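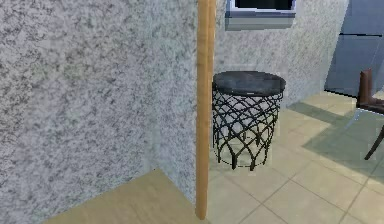 **Seasonal field assistants, Delow snowfield survey**

We are hiring four field assistants for the August season on the Delow snowfield and the two small glaciers below it. The survey is run out of the Folcombe field office and has measured end-of-summer snow cover on the north side of the range for more than 40 years.

The work is mostly walking and measuring. Assistants dig snow pits, weigh density samples, read ablation stakes, and record the position of the ice margin with a handheld GPS. On the lower glacier — the Bustamante — we also repeat a line of photo points along the old moraine. Stakes that have melted out are redrilled with a steam drill, and everyone takes a turn carrying it.

The season lasts four weeks. Crews camp near the outlet lake and come down to Plovville once, at the midpoint, for resupply and showers. Days off depend on the weather.

**You will need**

- Experience walking on snow and ice with crampons and a heavy pack
- Current wilderness first aid certification by the start date
- Neat handwriting (field books are kept in pencil and scanned later)
- Your own boots, sleeping bag, and rain gear

Crevasse rescue training is helpful. Anyone without it will take our two-day course in Folcombe before going up. A degree isn't required, and we've hired people straight out of trail crews and ski patrols.

**Pay and housing**

Pay is $160 per day, including travel days and bad-weather days in camp. Food, tents, ropes, and technical gear are provided. Shared housing in Folcombe is free for the nights before and after the season. We don't cover travel to Folcombe.

**To apply**

Send a resume, the names of two references, and a short note on your time in the mountains to Esperanza Escobar at the field office. Please list any August dates you can't work. Questions about the measurements or the route should go to Emiliano Jara, who leads the crew.

Posted 16 March 2021. We will read applications as they come in and close the listing when all the positions are filled.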